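Progress report to the Galli Fund
Project: Home handling with hand-held grippers
Reporting organization: Fedura, Prarnden workshop
Prepared by: Joris Michiels

Dear members of the board,

With this report I inform you about the work since July, and mainly about the open day which we held on 23rd September. You asked in your last letter for more attention to the public side of the project, so I write about this in more detail than before. The financial table will follow separately, as usual.

1. The open day

The open day was meant for people who live near the workshop and for the partners from Omadura. We expected a small group and 15 persons came, which filled our room well. Two of them stayed until we closed the door.

The program was simple. First I gave a short talk on why we record hand work in ordinary homes and what a robot can learn from it. After this the visitors could hold the grippers themselves. I had prepared a longer talk, but I shortened it on the day, as it was clear that people wanted to try the tools.

The visitors found the squeezing of the lever easy. More difficult for them was the distance. With a hand-held gripper the fingers are further away than your own fingers, and most people stopped too early or pushed too far. We see the same with new operators in their first week. One visitor, a retired tailor, asked why we use soft things so often. I explained that a hard block keeps its form, but a piece of cloth changes each time you touch it, and for this reason the recordings with cloth are worth more to us.

2. The work at hand

The task we explained most is taking small mixed items out of a cardboard box with two grippers. The items are toys, hair accessories, small packets and pieces of fabric. They lie close together and partly over each other, as they do in a real home.

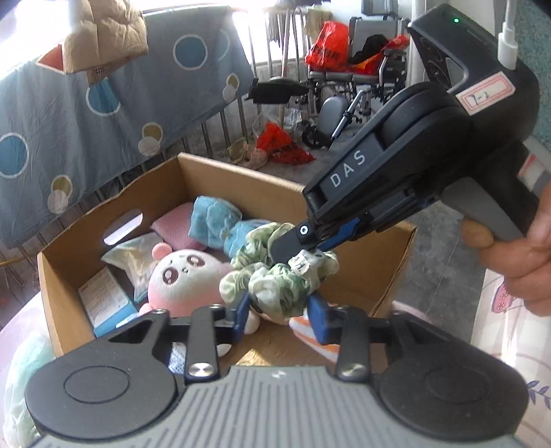
Two hand-held grippers at a green and white scrunchie in the box, next to a pink and white plush toy.

The scrunchie gave good discussion. It has many folds, and the operator must decide where to take hold. If only one loop is taken, the rest hangs down and can catch on other things. We advise operators to bring in the second gripper early, but we do not make it a rule -- different people solve it in different ways, and we want to keep these differences in the data.

3. Recordings

Our target for this period was 2,000 accepted recordings. At the moment of writing we have 1,378. The delay has two causes. The checking takes longer than I planned, and in the summer weeks we had fewer operators. I take responsibility for the first point; my estimate was too optimistic. From next month a second person will help with the checking.

4. Comments from visitors and next steps

Several visitors asked what happens with recordings made inside a home. We answered this by mouth, but a printed page would be better, and I am writing one now. Omadura asked for a second visit with their own operators -- I have agreed to this, and the date is still open.

I would also like to ask the board whether a small part of the travel budget may be used for spare fingertips. The amount is low and I will send it with the financial table.

With kind regards,
Joris Michiels
Fedura, Prarnden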